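Über uns

Clutell richtet Roboterarbeitsplätze ein, an denen Montageaufgaben geübt, geprüft und verglichen werden. Wir liefern an Hochschulen, Berufsschulen und Entwicklungsabteilungen. Unser Hauptprodukt heißt Trosska: ein Tischaufbau mit Arm, Greifer, Kameras und einem Satz weißer Werkstücke, die über gedruckte Marker erkannt werden.

Womit wir angefangen haben

Die Firma wurde von Triin Eglītis und Ming-te Chung gegründet. Beide hatten vorher in einem Prüflabor gearbeitet und dort jedes Jahr neue Vorrichtungen gebaut, die nach dem jeweiligen Projekt im Regal landeten. Der erste eigene Aufbau entstand im Dezember, in einem Raum mit 45 Quadratmetern über einer Druckerei. Er ging an eine Berufsschule und läuft dort heute noch, inzwischen mit dem zweiten Greifer.

Heute arbeiten wir in zwei Hallen. In der kleineren werden die Werkstücke gedruckt und nachbearbeitet, in der größeren stehen die Tische für Aufbau, Abnahme und Schulung.

Was wir anbieten

Trosska gibt es als kompletten Arbeitsplatz oder als Ausbausatz für einen vorhandenen Arm. Zum Lieferumfang gehören:

Werkstücksatz mit Würfeln, Pfosten und Schalen
Markertafeln und Etiketten zum Nachkleben
Halterungen für die feste Kamera und die Kamera am Handgelenk
Kalibriersoftware mit deutscher und englischer Oberfläche
Handbuch mit 57 Übungsaufgaben

Das Zusatzpaket Ragab richtet sich an Gruppen, die Greifvorgänge aufzeichnen und auswerten. Es speichert die Bilder beider Kameras zusammen mit den Gelenkstellungen des Arms. Die Daten bleiben auf dem Rechner des Kunden, eine Verbindung zu uns ist nicht nötig.

Werkstücke können einzeln nachbestellt werden. Im Katalog stehen derzeit 153 Teile. Sonderformen drucken wir nach Zeichnung, die Lieferzeit hängt von der Größe ab.

Wie wir arbeiten

Vor jedem Angebot fragen wir nach der Aufgabe, dem vorhandenen Platz und den Leuten, die mit dem Aufbau umgehen werden. Danach stellen wir den Tisch bei uns auf und fahren die vereinbarten Abläufe durch. Der Kunde kann dabei sein oder bekommt das Protokoll zugeschickt. Geprüft wird unter anderem, ob die Marker aus dem Blickwinkel des Handgelenks lesbar sind und ob die Kabel dem Arm genug Weg lassen.

Am Übungstisch: Arm, Greifer und Teile mit Markern.

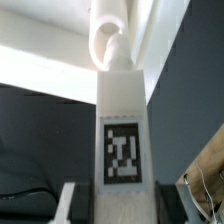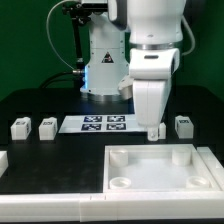 Wer bei uns arbeitet

Triin Eglītis leitet die Firma und betreut die Schulen. Ming-te Chung ist für die Konstruktion zuständig, von ihm stammen die meisten Werkstücke. Szu-yu Fang schreibt die Kalibriersoftware und beantwortet technische Anfragen in der Regel selbst. Getsemaní Serrano plant Lieferung und Aufbau und gibt die Einführungskurse vor Ort. Chun-hung Liu kümmert sich um Ersatzteile und Reparaturen.

Schulung und Wartung

Die Einführung dauert zwei Tage und ist beim kompletten Arbeitsplatz im Preis enthalten. Beim Ausbausatz wird sie gesondert berechnet. Wartungsverträge laufen ein Jahr und verlängern sich nur auf Wunsch. Gebrauchte Aufbauten nehmen wir zurück, prüfen sie und geben sie unter dem Namen Brokholm günstiger weiter, mit neuem Werkstücksatz und einem Jahr Gewährleistung.

Besuch und Kontakt

Eine Vorführung ist nach Anmeldung möglich. Bitte geben Sie an, welchen Arm Sie verwenden und welche Teile Sie greifen möchten. Eigene Werkstücke können mitgebracht werden, sofern sie auf den Tisch passen. Anfragen zu Angeboten und Ersatzteilen nehmen wir über das Kontaktformular entgegen.

Stand: 26. August 2026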